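Okberg Reuse Hall is looking for a part-time sorting and shop assistant

Okberg is a reuse hall on the edge of Wivudton. People bring us the things they do not need any more, we sort them, clean them and repair what we can, and then we sell them again at a low price. We are open to the public four afternoons in the week and we sort in the mornings. Now our team has become too small for the amount of work, and we want to hire one more person.

The position is part-time, with the possibility of more hours during the summer. July is our busiest month, when many families move and the students leave their rooms, so please do not plan a long vacation in that month.

What you will do

In the mornings you will receive donations at the side door and sort them into the groups we use: kitchen, textiles, books, toys, small electrical, tools, and the group we call "maybe." You will check cups and plates for cracks, look through pockets and bags, and put apart everything that must go to the recycling station. Small electrical things are not tested by you. They go to our repair room, where a trained colleague looks at them.

In the afternoons you will work in the shop. You will fill the shelves, put prices, take payment, and answer the questions of customers. Some customers like to discuss the price. We have a simple rule for this: the price on the label is the price, except on the last opening day of the month, when everything in the textile room is half. It is good if you can say this in a friendly way many times.

You will also take part in the weekly cleaning of the hall. All of us do it, also the manager.

Who we are looking for

You do not need a diploma or earlier experience from a shop. We would like you to be a person who comes on time, who can keep order when there is much to do, and who does not mind that the hands become dusty. You should be able to lift a box of books from the floor to the table. If you cannot lift, write to us anyway, because we sometimes have work at the register only.

You should speak and understand English well enough to talk with customers. Other languages are a big plus. In our team today we speak several, and it happens often that a customer is happy to find one of them. A driver's license is useful but it is not a requirement. Our van, which everyone calls Dratus, is driven by 2 colleagues already.

Working hours and pay

The contract is for 3 days a week, in total 688 hours in the first year. The hours are not spread equally: you work less in the winter and more in the summer, and you receive the plan for each season in advance. Pay follows our local agreement and we will tell you the exact amount at the interview, depending on your experience. You will get work shoes, gloves and an apron from us. There is a lunch room with a stove, and coffee and tea are free.

There is a trial period of 2 months. In this time you will have a fixed colleague to ask, and we sit down together at the end of each month to hear how it goes — for you and for us.

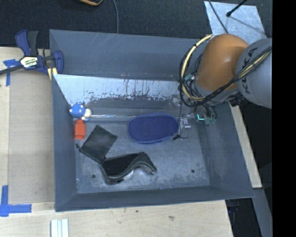 You should know also that the hall is cool in the winter. The shop part is heated and the sorting part is heated only a little, so warm clothes are necessary. The bus from the center of Wivudton stops close to our gate, and there is a place for bicycles under the roof. Parking is possible on the gravel behind the building, but it is full on sale days.

How to apply

Write a short letter, one page is enough, and tell us who you are, why you want this work and which days you can not work. You do not need to send a photo. If you have a CV you can add it, but a letter alone is fine. You can send it by e-mail through the contact page, or leave it on paper at the register during the opening hours. Please write "Sorting and shop" on top.

Last day to apply is December 16, 2023. We read all the letters after this date and invite some applicants to a first talk, followed by one morning of trial work in the hall. The trial morning is paid. Everyone who applies will get an answer, also those we can not invite.

If you have questions before you apply, come by and ask at the register, or call the office in the morning. We are glad to show you the place.

Last updated by the Okberg office

Related
Drivers wanted for summer collection
Lahlou sewing evenings: new places open
What we can not accept as a donation
Book sale: 192 boxes from the old school library

Contact | © Okberg Reuse Hall, Wivudton | Back to top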